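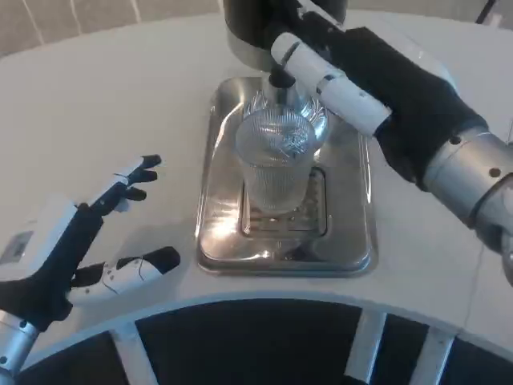
A ribbed glass on the drip tray, right under the nozzle.

I used to land in a new city feeling like something scraped off a shoe, and most of what I do differently now I learned in my own kitchen the night before leaving. So this page is mostly kitchen stuff, for people who fly a lot and come home to a smelly fridge.

First, the fridge. Two days before a trip I stop buying anything fresh and cook down whatever's left. Soft tomatoes, half an onion, the sad end of the celery, it all goes in one pot with a can of beans and gets frozen flat in a zip bag. That's dinner the night I get home, when I'm too tired to look at a menu! Milk gets poured out even if it's still good. I tried freezing it once and it came back grainy, fine for pancakes, horrible in coffee.

Run the disposal with ice and a handful of salt, then leave the dishwasher door cracked open. I forgot that last bit before three weeks in Brazil one August and I could smell the kitchen from the hallway. Same goes for the washing machine, and pull the rubber seal back and wipe inside it while you're there.

Food for the plane: I pack rice with something salty, in a flat container with a good lid. Tùng Quách, who I've shared a lot of long layovers with, swears by cold noodles, but they clump on me every time. (Toss them in a little oil, he says. I did. They clumped.) Skip anything with a sauce you can pour, it may not get through security. Hard cheese travels well, and so do roasted chickpeas if you let them cool all the way before you close the jar.

I keep a small kit in an old pencil case and it never gets unpacked:

a folding spoon
two binder clips, for chip bags and for hotel curtains that won't close
a travel bottle of dish soap
a flat rubber sink plug
a dish towel, the thin cotton kind

The sink plug is the one I'd fight for. So many hotel sinks won't hold water, and with a plug you can wash a shirt in 17 minutes, soak and all. Roll it up in a dry bath towel and stand on it before you hang it. Tamara Yatsenko taught me the standing part at a guesthouse in Zonilberg and I've done it ever since, even with jeans, though jeans still take all night.

For a smelly suitcase, fill a clean sock with baking soda, knot it, and zip it in for a couple of days. Coffee grounds work too, but they have to be bone dry or you'll get mold.

And strip the bed before you go and put clean sheets on. I grumble through it every single time with a cab on the way, and then I come in at midnight and fall straight into it.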